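The case for assembling at the table

Most advice about sandwiches and toast concerns ingredients. Very little of it concerns layout, although layout decides how long breakfast takes and how much of it ends up on the floor. My argument is that the toaster should leave the worktop and stand on the table, next to the plates, and that toast should be dressed on the plate it will be eaten from.

The usual arrangement in a British kitchen puts the toaster in a corner, under a wall cupboard, beside the kettle. Bread is toasted there, carried to a board, buttered or topped on the board, moved to a plate, and carried again to wherever the eating happens. Each transfer costs heat. Toast is thin and has a large surface for its mass, so it cools quickly, and it cools faster still when laid flat on a cold board. By the time the second slice is ready the first has gone leathery.

I kept a log of this for some months, in a notebook that lived in the cutlery drawer. It covers 209 breakfasts, the earlier ones with the toaster on the worktop and the later ones with it on the table. The log was not a controlled trial. The bread varied, and so did the time of morning. It did record how often somebody got up again after sitting down, and with the toaster on the table that column was mostly blank.

The objections are predictable. The first is the flex. A toaster on a table needs a socket within reach, and a trailing flex across a walkway is a hazard which no saving of time justifies. My own table stands against the wall beneath a double socket, and the flex drops straight down behind it. If yours stands in the middle of the room, leave the toaster where it is and ignore the rest of this essay.

The second is crumbs. They fall whatever the location, and a smooth tabletop is easier to wipe than a worktop crowded with jars. The crumb tray still has to be emptied. I do mine on Sunday, over the bin, with the plug out.

The third is the order of work, and it deserves more space than the other two.
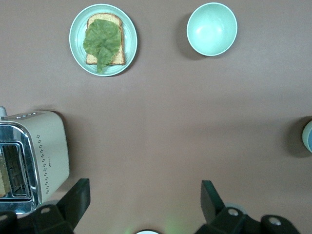
An open slice is best built directly on its plate, with the leaf first. Lettuce laid straight on the toast acts as a barrier against anything wet that goes on top, such as tomato or egg. A ruffled leaf does the job well enough, although it will not lie flat and may overhang the crust. I have seen people trim it to the shape of the bread. This is wasted effort. An overhanging stem can be folded back under the filling or eaten separately, and the plate is there to catch whatever slides.

For the same reason the plate should have a raised rim. The flat slate-type plates sold in the Dindell range look well in a shop and perform badly under toast, as there is nothing to stop a slice of tomato leaving the edge. I bought a pair and now use them under plant pots. A bowl within arm's reach is the other useful item. It takes the washed leaves before assembly and the stems and rinds afterwards, and it saves several trips to the sink.

Spacing matters more than most people allow. The plate needs clear table on the side of the working hand, and the toaster belongs on the opposite side, where a sleeve will not pass over the slots. Left-handed households should reverse this. Mixed households will have to negotiate.

As to the toaster itself, the choice is less important than the manufacturers suggest. I have owned a Skoleck and a Brulter. The Skoleck browned more evenly; the Brulter had a longer slot and took the ends of a tin loaf without forcing. Weight is the specification I would look at first. The Brulter weighs 1,534 grams on my kitchen scales and the Skoleck 1,063, and the lighter one creeps across a polished surface when the lever is pressed. On a worktop with a wall behind it this goes unnoticed. On a table it is a nuisance, and rubber feet do not always cure it.

There is also the matter of what the arrangement replaces. The toast rack has no place in it. A rack exists to hold slices apart so that steam can escape, and it does so by exposing both faces to the air, which guarantees cold toast. If each slice goes from the slot to the plate and is dressed at once, the rack has nothing to hold. Mine, a steel one by Gbeho, has been moved to the desk, where it sorts post adequately.

I accept that a toaster on a table is not to everyone's taste. Guests tend to look at it, and it has to be unplugged and moved, once cool, when the full table is needed for supper – an inconvenience I have learned to do before peeling the potatoes. I would still put it back afterwards.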